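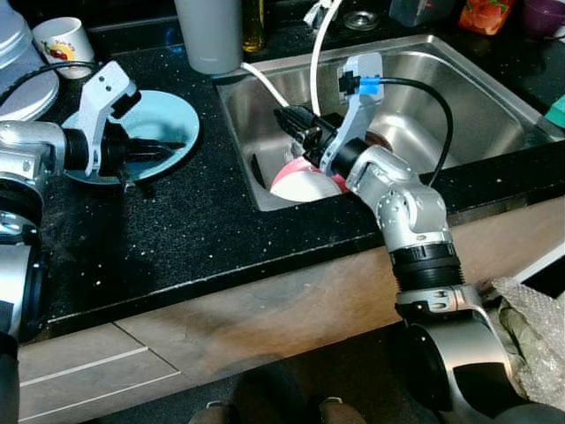

Plarnau Solid Dish Soap, 1000 g Block

Home > Kitchen > Washing Up > Solid Soaps

$34.00
In stock, ships from our Ballarat store
Scent: Unscented / Lemon Myrtle / Orange and Clove

We've stocked a lot of washing-up soaps over the years and gone off most of them. Some went mushy in the dish, some left a grey film on the glasses, and one smelled so strongly of pine that you could taste it in your tea the next morning. Plarnau is the one that came home with us and stayed. It's a big, plain, heavy block of dish soap, it lathers like mad, and we think it's terrific.

The soap is made by Jozef Van Acker in a converted dairy shed outside Colac. He started with laundry bars, got talked into a dish version by his sister-in-law, and spent most of a winter working out how to make it hard enough to sit beside a sink without melting away. The answer was a long cure. Every batch rests on open racks for 33 days before it's wrapped, and you can feel the difference when you pick one up (it's closer to a paver than a bath soap!).

What's in it

Coconut oil, water, sodium hydroxide, washing soda, vegetable glycerine. The scented blocks have essential oil added as well. No dyes, no palm oil, no microplastics. The colour runs from ivory to a pale straw depending on the season, and the Orange and Clove tends to go a bit darker as it ages. It works just the same.

How to use it

Wet a brush or cloth, rub it across the top of the block a few times and go. You'll get a thick, creamy lather that hangs around longer than you'd expect. For a sinkful, hold the block under the hot tap for a moment while the basin fills. You won't get the mountain of foam that liquid detergent gives you, and that takes a week or so to get used to. The water is still doing its job when it looks flat.

Glasses first, then plates and cutlery, then the greasy stuff, same as your nan did it. Baked-on lasagne dishes do best with a wet brush loaded straight from the block and a ten-minute sit. 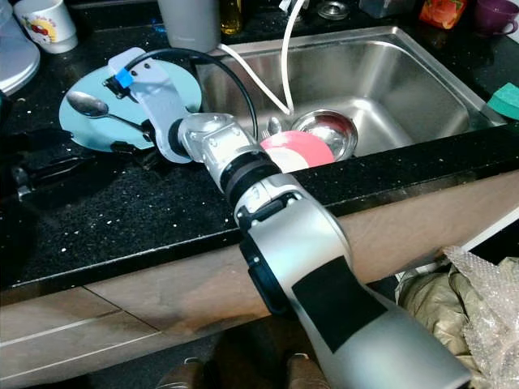 Light blue plate and metal spoon on a speckled granite counter.

Hard water

Worth a paragraph of its own, as it's the thing we get the most emails about. All true soaps react with the minerals in hard water, and you may see a dull bloom on glassware. Plarnau has washing soda in it, which helps a lot, and on Melbourne or Ballarat water we don't see any film at all. If you're on bore water, or in Adelaide, put a splash of white vinegar in the rinse. If it still bothers you, get in touch and we'll suggest something else, no hard feelings.

Looking after the block

Keep it out of standing water. A draining dish is a must, and the Jokava ridged dish (sold separately, in charcoal or oatmeal) was sized with this block in mind. Any soap dish with decent slots will do the trick, though. You can also cut the block into 3 pieces with a big knife and a bit of shoulder, and keep the spares in a dry cupboard until you need them. They get harder and last longer the longer you leave them.

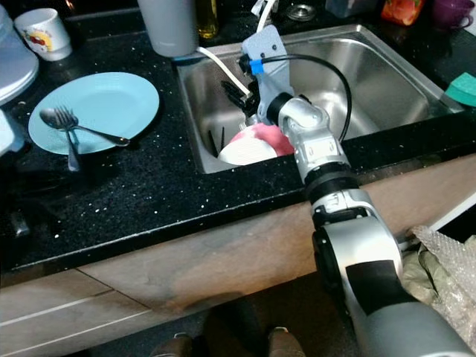

How long a block lasts depends on your household, of course. At our place, with two teenagers and no dishwasher, we get through one between Christmas and Easter. Customers living on their own have told us they're still going at the eight-month mark.

Good for

Everyday dishes, glassware, stainless steel, enamel, pots and pans. Also handy on shirt collars, paint brushes and the rangehood filter, which came up a treat in August when we finally got around to doing ours.

Not so good for

Dishwashers (please don't), bare aluminium, which the washing soda can dull, and seasoned cast iron if you've put a lot of effort into the seasoning.

Details

Weight: 1000 g when wrapped. It loses a little as it keeps drying.
Wrap: unbleached paper band, compostable
Greywater: fine on lawns and established fruit trees. Go easy around natives in pots.
Skin: the Unscented block is the gentlest of the range, but it's still soap and it can be drying. Wear gloves if your hands are prone to cracking.
Made in Victoria

Goes well with

Jokava Ridged Soap Dish
Acheampong Long-Handled Dish Brush, with replaceable head
Dadness Waffle Dishcloths, pack of 3

Shipping and returns

Flat-rate postage Australia-wide, or pick up from the shop for free. Unopened blocks can come back to us within a month. If yours arrives cracked, send us a photo and we'll pop another in the mail. You're welcome to keep the broken one and use it up.

Lemon Myrtle is back on the shelf as of Feb 1, 2025. Jozef only makes it when he can get oil he's happy with, so we can't promise when the next batch will land.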